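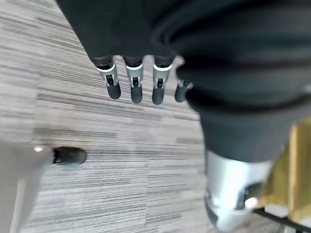 Tips for recording household chores as training examples

Most of the advice going around on this subject comes from people who want you to record more. I have spent enough evenings at it to be suspicious of that. What follows is what I would tell a friend who had agreed to collect chore examples at home or in a shared workshop, and who still wanted a usable living room at the end of it.

Be wary of the big number. The Gradport guide asks for 699 examples of each chore. I asked where the figure came from and got no answer I could follow. Rukhsana Gondal and I stopped at 369 for picking up socks, threw out every one where the sock had been laid out flat and neat, and had a much smaller pile that looked like an actual bedroom floor. I would take the small pile. Whether it teaches the machine anything is a separate question, and I'd want to see the test results before I believed either of us.

Start with the floor. Carpet with a busy streak or fleck in it hides thread, dark buttons and small screws, from you as well as from a camera. Vacuum first. If you are recording pickup on carpet, do some on plain flooring too, or you may end up with a system that knows one room.

Carpet tiles: press down any lifted corner before you begin. Double-sided carpet tape works. Don't use glue, you will want that tile up again some day.

Chair and table legs. The guides say to clear the furniture away. I disagree. People have furniture. Leave a chair in for part of the session, move it every 10 tries, and put felt pads on the feet so that moving it isn't a nuisance.

Sleeves. A knit sleeve over a forearm keeps dust and crumbs out of the works, and it also bunches at the wrist. Pull it smooth between tries and check that it hasn't crept toward the knuckles. Shake it out over the sink before washing. Cold water, mild soap, dry flat. I would keep it out of the dryer whatever the label says. Have 3 of them if you can.

Fingertips. Soft tips pick up lint and pet hair like a tape roller. Wipe with a cloth that is barely damp, and let them dry before the next go. Greasy ones need a drop of dish soap on the cloth. No bleach, and no kitchen spray with scent in it, which leaves a film. Lint likes to settle into the joints as well. A dry, soft toothbrush gets most of it out. Switch everything off first.

Shiny metal. Lamps throw hard white spots on polished parts. Turn the lamp to face the wall, or hang a white pillowcase a safe distance in front of it. Muammer Ateş swears by baking parchment taped to the window and I have to admit it's decent, and cheap.

Keep the failures. Everybody says they do this. Then the folder goes out and it is one perfect grasp after another. A dropped spoon is worth saving if it is marked as a drop. Write the label straight away. By the next evening you will not remember whether the cup slipped or was let go.

Don't help. The temptation to nudge a sponge an inch closer is strong, and I've given in to it more than once. Mark those tries as nudged or delete them.

Labels in plain words. "Wipes counter" is too vague. "Wipes crumbs from counter into hand" is better. The Nambiar sheet has a column for "quality" from good to bad, and I leave it blank. Good compared to what?

Storage. Two drives, kept in different rooms. Flostau will sell you a subscription for this. Read the part about who may use your recordings before you sign up, especially if there are children or mail in view.

When to stop. When you're bored, your examples get sloppy and they all start looking alike. The Rallotcombe group runs long sessions and is proud of it. I've watched the last hour of one and would have binned it. Do a short stretch, put the socks away, and have your dinner.

Last updated July 22, 2018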